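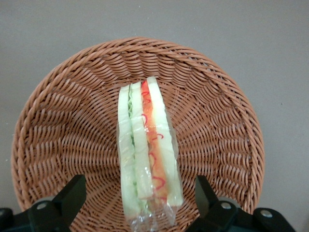

Polyxeni Athanasiadis says a shop counter is a set of small promises, and that you can read most of them before you reach the till. We think she's right, and we'd like you to keep the idea beside you all through this chapter.

Chapter 4
Food on Show: Setting Out a Small Counter

Walk into any corner shop and look at where things have been put. Why are the drinks up on steps? Why do the sandwiches get a basket and the biscuits a tray? People who run small shops make these choices every morning, and they're wonderful things to study – you can do it with your lunch money in your hand!

In this chapter you will meet Zodura, a snack counter that opened in October with 39 different items and a very short table. You will sort goods by shape, by how long they keep and by how often people buy them, then draw a counter plan of your own. Wicker gets a whole section (4.3), and so do stepped racks, which let the back row of bottles be seen over the front one. 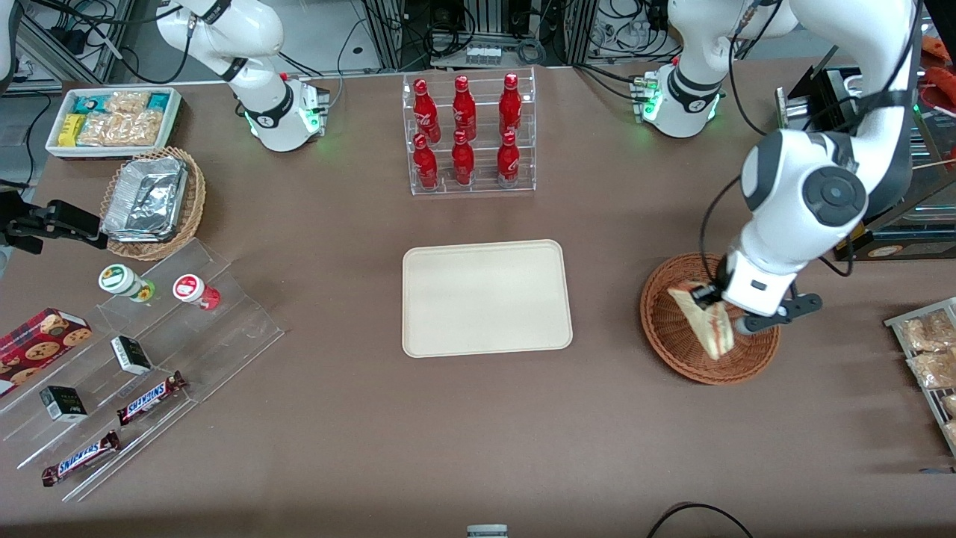
Fig. 4.1 A small counter with bottles on a two-tier rack, snacks in a tray and round wicker baskets.

Before you read on, try this. Pick a counter you know well and sketch it from memory, then go back and check. Most of us remember the drinks and forget whatever sits in the corners. Keep your sketch, as you will need it for Activity 4.2.

Key words: display, tier, stock, shelf life, wrapped goods, reach

4.1 What goes in the middle?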